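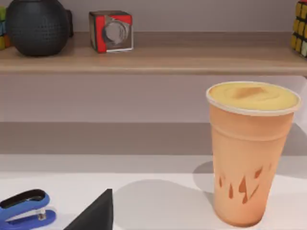 The Magistrate Will See You Now

In daylight she works for a firm that sells guttering. In the evenings, from half past seven until whenever people stop being unreasonable, she is the Magistrate of Jenar, and if you have had a goat taken from you in the online world of Drunside, she is the person you write to.

Drunside is a trading and sailing game, old enough that its water was once thought impressive. Players buy wool in one port, sell it in another and are robbed on the way. Jenar is the biggest of the ports and the only one where robbery is against the rules, so that is where most of the arguments end up. The Magistrate isn't a computer character. She is a player with a wig, a queue and the power to put people in the harbour stocks for up to a day.

She agreed to speak to us on condition that we left out her name, both of them in fact, the one on her payslip and the one she plays under. "I've fined a man who I'm fairly sure lives in my postcode," she says. "I don't want to have it out with him over the frozen peas."

Her ledger stood at 3854 cases on the evening we talked. She keeps it herself, in a spreadsheet, as the game's own court records are wiped every time the server restarts. A good half of it concerns livestock.

"You'd think it would be ships," she says. "Ships take months to earn. But people who lose a ship are quite philosophical. They go quiet, they build another one. Take someone's goat and they'll write to me in paragraphs."

The goat problem, for those who don't play, comes down to a gap in how Drunside handles ownership. An animal belongs to whoever last fed it. This was a sensible idea when the game was small, and it meant that abandoned flocks found new homes. It also means that anyone with a turnip can walk up to your fence and become a farmer. Whether that counts as theft has been put to the Magistrate in every form the language allows.

Her ruling, which regulars now call the turnip rule, is that feeding is lawful and walking off is not. You may feed a stranger's goat. It will then be yours. You must leave it where it is.

"It satisfies neither side," she says. "I was very pleased with it."

We ask how anyone gets the job. She laughs for long enough that we check the line. The post used to be held by a member of staff at Sirkov, the studio that made the game, and when Sirkov moved its people on to something with better water the wig was left in a chest in the courthouse. She happened to be in there sheltering from a storm. She put it on to see how it looked, and a message went out to the whole server announcing that court was in session.

"I had three people in front of me within a minute. One of them was crying, in the sense that he'd typed that he was crying. I'd only gone in to get out of the rain. So I asked him what had happened, and he told me, and I said the other chap should give it back, and he did. That was the alarming part. He just gave it back."

Sirkov could have taken the wig off her at any point. Instead it sent a short message through its support desk saying that it had noticed and was content for things to carry on. She has had it read out in court on several occasions when her authority was challenged. She has never heard from them since, apart from an automatic survey asking how she would rate her experience of contacting them.

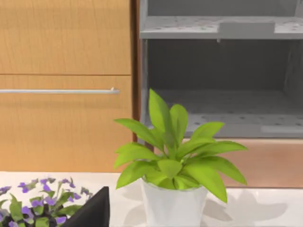

Issue 67, page 3

The rulebook is another matter. When she took over it was a single notice pinned by the courthouse door which said to be decent to one another. It now runs to 49 pages, and she is sorry about nearly all of them.

"Every page is somebody," she says. "There's a page on weather. You can't bring a complaint about weather. I'd have thought that went without saying, but a gentleman brought one, and he'd prepared, and he had diagrams. So now there's a page."

There is also a page on barrels (you may not stack them to get over a wall unless the wall is yours), a page on singing in the fish market, and a long, tired section on what the word "borrow" means. The marriage chapter was taken out last December after a couple used it to claim each other's warehouses at the same time. The server, unable to decide who owned what, gave both buildings to a passing fisherman. He has kept them. She ruled that he could.

Does she get things wrong? "Oh, constantly. I once sentenced the wrong twin." Two accounts had the same hat, the same boots and names that differed by one letter, and she put the innocent one in the stocks for an evening while half the port threw cabbages at him. The Magistrate may order compensation but can't pay it out of the game's coffers, so she paid it herself, in wool, over several weeks. "He was very good about it. He's one of my clerks now. He checks the spelling."

The clerks are a fairly recent addition. They read the complaints first and send back anything that is plainly a bug, plainly a joke, or about chess, which is played on a board in the Jenar tavern and which she refuses to touch. Being a clerk pays nothing and comes with a grey cape. There's a waiting list. She suspects the cape.

What she hadn't expected, she tells us, was the lawyers. Players began turning up to speak for other players, for a fee, and then to specialise. There is a man who does only boundary hedges. Another advertises on the harbour wall that he has never lost, a claim she describes as technically correct, as he has so far managed to have every one of his cases adjourned.

"Some of them are real solicitors. I can tell which. They're the ones who never shout. The ones who shout are thirteen, or they're in sales."

The busiest spell came last year, when the server moved. Drunside had been running on a machine looked after by Sirkov, and it was handed over to a hosting outfit called Sukprasert, which most players had never heard of and many at once held strong views about. The move itself took a night. When the port opened again, everything was where it had been left except for the sheep, which had all been put down in the same field.

She won't say how many sheep. She has the figure and prefers not to look at it. What she will say is that 67 owners came to court on the first evening, each able to recognise his or her own animals by sight, and that the sheep in Drunside are drawn from one picture.

"I thought about resigning. I did. I had my hand on the wig. And then one of the older players said, why don't we just share them out and have done with it, and there was a sort of silence, and somebody said, well, all right. I don't think I've ever been so proud of that lot. Obviously it was only fair if you'd had the average number of sheep. The ones who'd had a great many were livid. I'm still hearing those."

She speaks well of Sukprasert, for what it's worth. They answered her messages. One of their engineers even made an account to come and apologise in person on the courthouse steps, and was robbed on his way out of the starting village. She heard the case that Tuesday and found in his favour.

There is talk of elections. A group of players has been pushing for the wig to be handed over by vote each season, and has drawn up a charter, printed it on the in-game press and nailed it to her door. She read it twice. She says it's better written than her rulebook and that whoever did it should be running the place, but that the clause about the voting age will need looking at, given that some of the keenest supporters have to be off the computer by nine.

Would she stand? She goes quiet, then says she'd have to see who else was in the storm. Then she corrects herself and says that yes, she probably would, and would be annoyed to lose, and has already thought of a slogan which she isn't going to share with us.

We ask what she does for fun. She plays a bit of Drunside, she says. She has a second character that no one knows about, a potter in one of the lawless ports down the coast, who sells jugs and keeps her opinions to herself. Last week somebody fed her goat.

"I let it go," says the Magistrate of Jenar. "The paperwork would have been dreadful."

Court sits in Jenar most evenings from half past seven. Complaints should be left with a clerk, on one side of the parchment only. The tavern chessboard has its own arrangements.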